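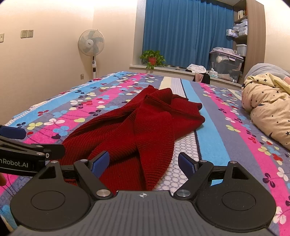 Fingers open, blue pads either side of the fabric. Laundry practice on the spare bed.

Prevlow home kit: a month with the handheld grippers

Rating: 9 out of 10

I've wanted to try one of these since Bakari Kimaro brought his to our robotics meetup, and when Prevlow opened up its rental kits in September I put my name down the same night. You get a pair of handheld grippers, a charger, a login and a list of household jobs. You do the jobs with the grippers in place of your own fingers, upload the recordings, and Prevlow's people use them to teach robot arms how to handle soft, floppy stuff. The deposit is $402 and you get it back when the case goes home in good shape.

First thing: the grip is lovely! The body has a fine ribbed texture all over and it never felt slippery, even late in a session when my palms were warm. The black finger arms have triangular cutouts and the whole linkage is out in the open, so I could watch it move as I squeezed (I spent far too long just doing that). The pads on the ends are bright blue, easy to keep track of against nearly any colour of fabric.

Clothes are where it really shines. I started with tea towels, which were dead easy, then worked up to bulky things with sleeves. My advice is to come in low with the fingers wide, take a fold and not a flat bit, and close slowly. Dörte Baumgart, who runs the Prevlow help line, told me to stop chasing corners and grab whatever stands up highest. My success rate jumped straight away.

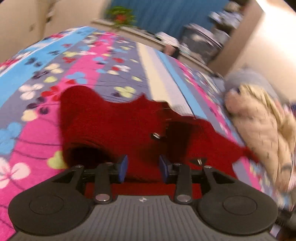
Thick fabric takes a firmer squeeze than you'd expect, and there's a real knack to holding one end still while the other hand goes looking for a hem. I got a full sweater folded on my second evening and did a small lap of the hallway. By the end of the first week I could do a pile without thinking much about it, though socks still beat me about half the time.

Battery life was 70 minutes a charge for me, plenty for one sitting. My wrists wanted a break well before that, to be fair. Uploading is slow on our connection, so I left it going overnight.

Gripes? The left unit arrived with a stiff trigger, and Dennis Lyimo in the parts department had a replacement on my porch in 2 days. The printed guide is thin and skips over cleaning the pads (a damp cloth did the job). And the case could use a proper slot for the charger, which rattles around.

I've renewed for another month. Next on the job list is fitted sheets.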